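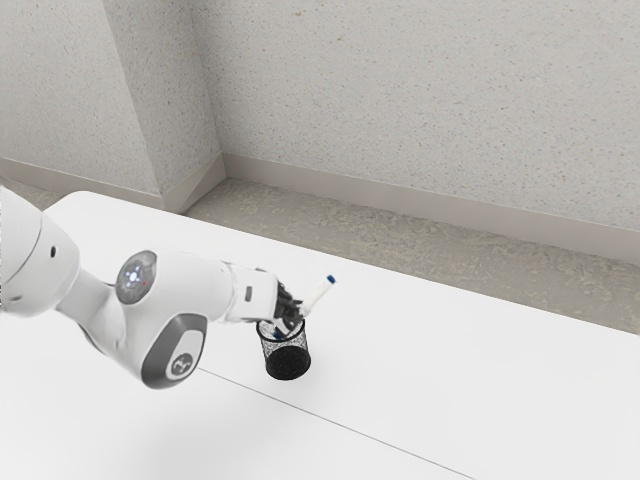

*Image: Dean Entwistle*

**Slide 1: hello**

Hi everybody, thanks for coming out to the Sosumdale library after dinner (and for finding the side door!). I'm going to talk about letters. Paper ones, with stamps. Wait for the groan from the back row.

**Slide 2: how I got into this**

My grandmother wrote to a woman named Antonina Yatsenko for most of her life. They met once, at a train station in Kavdale, and swapped addresses because they liked each other's hats. I inherited 100 of those letters in a cookie tin, and I read the whole lot in one November. Mostly they're about soup. Soup, knees, the price of thread, and then out of nowhere a line about a brother that made me put the page down and go walk the dog.

Pause here. Read the thread letter if the room's warm, skip it if not.

**Slide 3: what's in a good letter**

I used to think you needed news. You don't! Antonina once spent 2 pages on a neighbor's fence, and I'd read 2 more. Small stuff travels well. Tell people what you had for lunch, who's being annoying, what the yard looks like.

Also, answer their questions. Keep the last letter next to you while you write. Catherine Tennant taught me that one, and I'd been getting it wrong for years (sorry, Catherine).

**Slide 4: my rules, such as they are**

- Pick a pen you like. Cheap is fine.
- Write for 24 minutes, then stop, even mid-story. My kitchen timer sticks at 24, so that's the rule.
- Don't copy it out neat. Cross things out and keep going.
- Mail it the next morning, before you reread it.

**Slide 5: the swap**

OK, your turn. Everaldo Seixas has the sign-up sheet by the coats. Put down your name and address and you'll get matched with somebody in our sister group over in Zusau. We've got 5 spots left for this round, and another round in the spring.

Ask who still has a letter from when they were a kid. Let people talk, don't rush it. Then questions till 8:30, and remind them to stack the chairs.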